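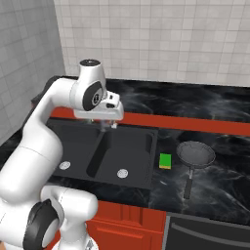
Lollora sink set, README
Maintained by the Lorport manipulation group. Last edited 18 May 2025

This site uses cookies to remember your settings. Accept all / Manage choices

Lollora is a set of simulated kitchen episodes that we made to compare two arm controllers on the same small jobs. The arm, the gripper and the kitchen are the same throughout. The controller changes, and so do the starting positions of the arm and of the loose objects. If you want to compare grippers you will need other data, as every episode uses the one parallel gripper.

The controllers are called Baidoo and Dridholm. Baidoo takes a target pose for the hand and works out the joint motion itself at each step. Dridholm takes a short run of joint targets and smooths between them. Both were written in our group and both have been used on other arms. We had been swapping between them for a while and wanted something fixed to measure them against.

What is in the set

There are 431 episodes. Of these, 76 are held out for testing and should stay out of training and tuning. The split is listed in splits.txt and has not changed since the first release in April. Please keep to it if you plan to report numbers next to ours.

Each episode has a folder with the rendered camera views, the joint positions, the hand pose, the gripper opening, the commands sent by the controller, and a short text instruction. States and commands are logged at 10 Hz. The camera views are saved at the same rate, so the row number in the state file matches the image number. The first row is written before any command is sent.

All episodes take place at the same stretch of counter. It has a black double-basin sink let into dark marble, with a red-orange trim strip along the back and grey tiles on the wall behind. The loose objects are a green and yellow sponge and a mesh strainer with a long handle. An episode may use either of them or both. Check objects.txt in the episode folder before assuming that something is there.

The instructions are written plainly, for example "put the sponge in the left basin" or "move the strainer away from the sink". Left and right are as seen by someone standing at the front of the counter. We got this wrong in a few early instructions, where left and right had been taken from the arm's base, and those have been rewritten. The old wording is kept in the field instruction_old.

Why a sink

A flat table did not separate the controllers well. Both could pick up a block and put it down again, and the logs looked much the same. The sink gives the hand something to go down into and something to hit on the way. The divider between the basins sits where a lazy path wants to go, and the faucet takes up room at the back. The arm also has to reach over the front edge of the counter without resting a link on it.

The sponge is easy to grip and hard to place tidily, because it is light in the simulator and sticks slightly to the fingers when they open. The strainer is the other way round. Once it is held by the handle it goes where it is told, but getting the fingers either side of a thin handle lying on the marble needs a good approach angle. Baidoo tends to come straight down on it. Dridholm comes in at a slant if the targets are far apart, and will sometimes push the handle along before closing.
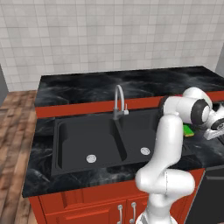
Camera views differ between episodes as well. Some are set close to the arm and look across it, so the upper links hide part of the sink. Others stand further back and take in more of the cabinet and the faucet. We left both kinds in. A model trained on one kind alone did noticeably worse on the other, and we would sooner people found that out here than later. The field view_id says which camera was used. Positions for each camera are in cameras.txt, given in metres from the arm's base.

How we score

An episode counts as done if the object is at rest in the area named in the instruction when time runs out, and the hand is no longer touching it. Contact between the arm and the sink, faucet or counter is logged separately and does not fail the episode. We report it as its own column. Early on we folded it into the score, which made it very hard to tell a clumsy success from a clean miss.

The scoring script is score.py. It needs the episode folder and the split file and prints one line per episode. It does not look at the images.

What we found so far

Baidoo is the better choice for placing the sponge. It holds the hand level on the way down and lets go close to the bottom of the basin. It is worse when the arm starts folded up near the counter edge, where it will sometimes stall close to a joint limit and sit there until the episode ends. Raising the time limit did not help.

Dridholm rarely stalls. Its trouble is the divider. The smoothing rounds off corners in the path, so a move from one basin to the other dips too soon and a fingertip touches the ridge. Adding an extra target above the divider cures most of this, at the cost of a slower move. The episodes with the extra target are tagged via_point, and should be treated as their own group if you are averaging.

We have not settled on one of them. For the moment we use Baidoo for placing and Dridholm for long reaches, and switch by hand.

Known problems

The sponge is modelled as a rigid body. It does not squash, so finger force readings on it mean very little.

There is no water anywhere in the simulation, and the faucet is fixed in place. Its lever does not move.

Shadows from the arm are softer in some views than in others. This comes from a renderer setting that changed part way through. The files are otherwise the same.

A handful of episodes end with the gripper still closing. They are marked short_end, and the scoring script skips them unless told otherwise.

Nothing here has been checked on a real arm. Joint friction in the simulator was set by hand, and we would not trust the timings outside it.

Use and changes

The set is free to use for research and teaching. If you change the instructions or the split, please give your copy another name so that results do not get mixed up. Corrections can be sent through the issue tracker, with the episode number and the row where the problem starts.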